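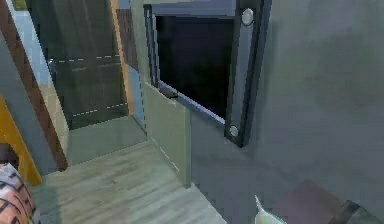
Home News Events Tool Library Contact

Search this site Go

Window repair grants reopen for Bametville homeowners

The town's window repair grant is open again for houses in Bametville and the Mottram district. Last year 68 households used it, and most of the money went to fixing old sashes and sealing drafty frames. Full replacement is still not covered unless an inspector finds the frame can't be saved.

Each household can apply for up to $625. You pay the contractor first and send in the receipt, and the town mails a check after a short inspection. Renters may apply with a signed letter from the owner. Anyone who received a grant in the last round has to wait one more year.

Ljubica Mujić is handling the paperwork again. She asks that people write the year the house was built on page one, even if it is a guess. In November, a stack of forms came back without it and had to be mailed out a second time.

If you plan to do the work yourself, materials are covered but labor is not. Caulk, glazing putty, weatherstripping and sash cord all qualify. Storm window kits qualify too — plastic film does not. Keep the store receipts, and make sure the items can be read on them.

Behrouz Shokri will teach a free evening class on reglazing at the Clillia Street hall. There is room for 15 people. Bring gloves and, if you can carry it safely, one small sash to work on. He will go over how to take out old putty without cracking the glass, and how long to wait before painting. Houses built before 1978 may have lead paint, so please don't sand or scrape anything at home before the class.

Forms are at the front desk and at the tool library. Completed forms can go in the drop box by the side door after hours.

Contact the newsletter: Room 438, Town Offices, Bametville | © Bametville Neighborhood News | Back to top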